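Speaker notes – "What I Asked at the Open Day"

Start without a slide. Let people sit down first.

I went to the Coresach open day in January as someone who buys cleaning services, so say that early. Facilities people will forgive a lot if they know who signs the invoices. The invitation promised "the end of the bathroom shift." Read that phrase out slowly and go straight to the slide.
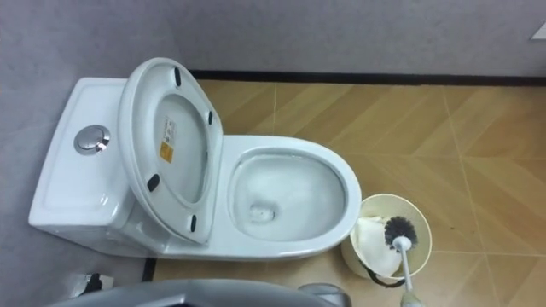 Brunello Piras
Facilities buyer, Thibodeaux

Leave it up while I talk. The arm has hold of the brush by the end of the handle, and the brush is in the bin. Fine. Ask the room how many of their bathrooms have a brush standing where a machine can get at it. Wait for the laugh, if there is one.

Then the numbers, quickly. We have 119 restrooms across 4 buildings. The Coresach brochure talks about one. I asked which one and was told "a representative one." I have 113 that get cleaned before 7 a.m., and I would not call any two of them alike. Some have a step at the door. One has a radiator where your knee goes.

Questions I put to the presenter, with the answers I wrote down:

Who refills the supplies? "The site team."
Who moves it between floors? "The site team."
What happens when it stops halfway? "We are working on that with Irosov."

Pause here. Our site team is the people the invitation said would be going home.

Be fair at this point. The presenter was polite and took every question, and I have sat through worse demos from companies selling mops. I also don't know how much was running on its own and how much was a person with a controller. I asked twice and got two different answers. Say exactly that and no more. 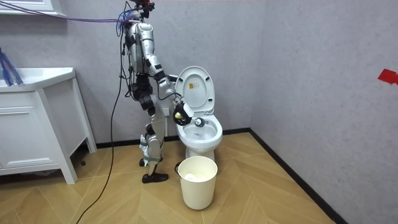 My contract pays for a clean room, and a clean room is a lot of small jobs in an awkward space. Reach is the part I would push a supplier on hardest. Look at where the robot has to stand, between the vanity and the toilet, leaning in to get its hand over the front of the bowl, with a long black cable trailing along the floor behind. My cleaners work in stalls narrower than that, with the door swinging in. I want to see that posture in a stall at Grurorthorpe before anybody shows me a price.

If time is short, cut the next bit.

Price: they quoted a monthly fee "from" a figure, and I have never paid a "from" figure in my life. Ask for the cost per 100 cleans with the attendant's hours included. I am still waiting for mine.

Finish with what I told my own director – go to the open day, take a cleaner with you, and let the cleaner ask the questions. Then take questions from the floor. Water is on the left of the lectern.

Last updated: January
Contact | © Thibodeaux Facilities | Back to top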